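July, afternoon into evening. Shared shop, back bench. Two-arm table build.

Started at the mounts. The left arm had a slow sag at full reach that I was blaming on the wrist calibration. Put a level across the base and it was the mount, out by a hair on one side. Loosened all the bolts, shimmed the low side with brass strip, tightened in a cross pattern. Sag is gone as far as I can tell with a dial gauge and 11 minutes of patience. Right arm checked the same way, left alone.

Reminder for anyone reading the logs: left and right are the robot's own left and right. From the bench side they're swapped. Chidubem lost part of the morning to this and has put tape on the keyboard.

Cover on the table is clamped at the front now. It used to creep when a gripper dragged something, and then every taught position was a little wrong. One clamp bracket near the middle of the edge seems to be enough. If it starts bunching I'll add another.

Gripper force. The old setting came over from the parts-sorting job and was far too much for plastic cups. Brought it down in steps until a cup could be held by the wall with no visible dent. Settled on 20 percent, slow close. At that setting the fingers stall before the wall gives. The plates will need something different – they're heavier and I only have the rim to work with. Not touched yet.

Control loop is running at 200 Hz on both sides. Chin-lung wanted to try faster but the network switch we have is the cheap one and I saw dropped packets last time. Leaving it until the new switch comes from Villca. Order is in, no ship date.

Cable on the right arm still hangs free along the long link. It has enough slack for the reach we use, but at the far left of the table it comes closer to the pot than I like. Yaneth M. has some Velcro wraps. Do this before anybody runs a wide sweep.

Table layout for the kitchen set is as Wálter drew it on the whiteboard, more or less. The upright cups are easy. The cup on its side is the one to work on: coming straight down, the fingers want to close across the curve and it rolls. Coming in low from the open end, one finger inside and one out, looks better on paper. Taught an approach pose that stops just short of the rim. Grasp itself still to be written.

Toaster is only a prop for placement, don't plug it in. Bread goes in and out by hand for now.

Log from the session is saved as run 864, both arms, joint states only. Forgot to turn on the force channel until late, so don't use it for tuning.

To do:
Velcro on right arm cable
Force setting for plates and bowls
Low approach, finish the grasp
Move the power strip farther from the right base
Ask Yaneth C. whether Soltari still sells the softer finger pads

Shut down from the pendant, then main switch. Brass strip offcuts are in the jar by the vise.

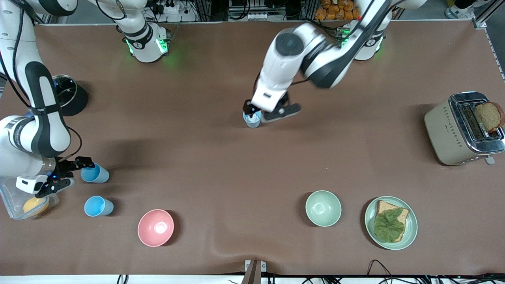 Left gripper on an upright cup, right one stopped beside the tipped cup.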